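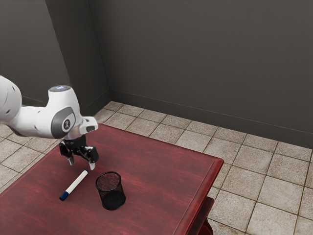

Simulated arm with its gripper open over a marker, pencil cup alongside. Render: Tumeo

Sim first, then the real thing. That's the gist of new house rules out from Tumeo, the Tramimgate automation firm, for anyone programming robot arms on its sites.

The code of practice runs to 31 pages and takes effect in July. Main points: every new pick-up task to be run in simulation before it goes near a real arm. Two people to sign off, and not the one who wrote the program. Fingers open and clear of the table top on approach, slow speed for the last 10 cm. Failed runs logged as well as good ones, no deleting.

"People were skipping the dull bits," said Mỹ Đàm, who led the drafting. "Small objects, cluttered tables, thats where you get knocks and bent fingers."

Her team went through 398 logged runs before settling on the wording. No figures released on how many went wrong.

Orozco, which supplies parts to the firm, has said it will follow the same rules on shared jobs. Trullia still deciding. Contractors get a short course, date to be confirmed.

The rules are voluntary for visting firms untill the end of the year. Full text from the Tumeo site office on request.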